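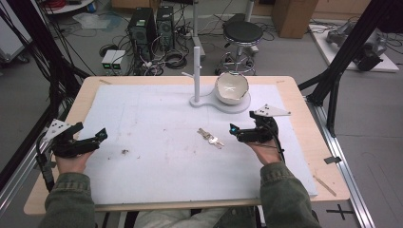
March 17, 2018

The right gripper on the Skumell pair shut by itself again yesterday. I had the keys lined up for the stand, my finger was off the trigger, and the jaws closed hard enough to leave a dent in the pad. It's the third time this month, so I'm writing it up properly.

The log has 2,312 samples for that take. At sample 13 the position reading drops out, and when it comes back the controller thinks the jaws are fully open. It then drives them closed to catch up with a command it had already finished.

I suspected the cable first. It bends sharply at the wrist, and I had been pulling on it every time I reached toward the post.
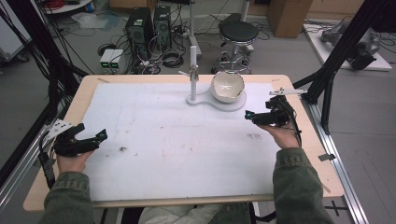

Entili wrote under my last post that a cable fault would show up as noise before it showed up as a dropout, and that I should swap left and right before buying anything. Fair point. I swapped the cables and the fault stayed on the right side, so the cable is fine — I had already ordered a new one from Mitiser.

After that I slowed everything down and ran five takes with the jaws half open over the board, moving nothing. Two of them dropped out. I now think it's the encoder connector inside the body, but I haven't opened it yet.
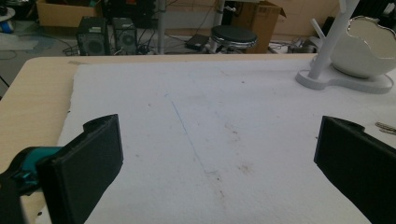

## What I changed for now

- Closing force is down to the lowest setting.
- The Vovum script stops the motor if the reading is missing for 3 samples in a row.
- Fingers stay out of the jaws unless the power is off. I was careless about this before.

The stop also has a bug. It cuts the motor but doesn't clear the old command, so the jaws can still jump on restart. Until that's fixed I cycle the power by hand.

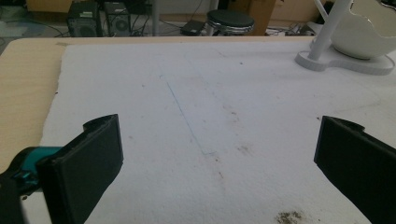 *Both fingers over the pad, with a wide gap between them.*

The connector is next. If it's cracked, the pair will be out of use until April.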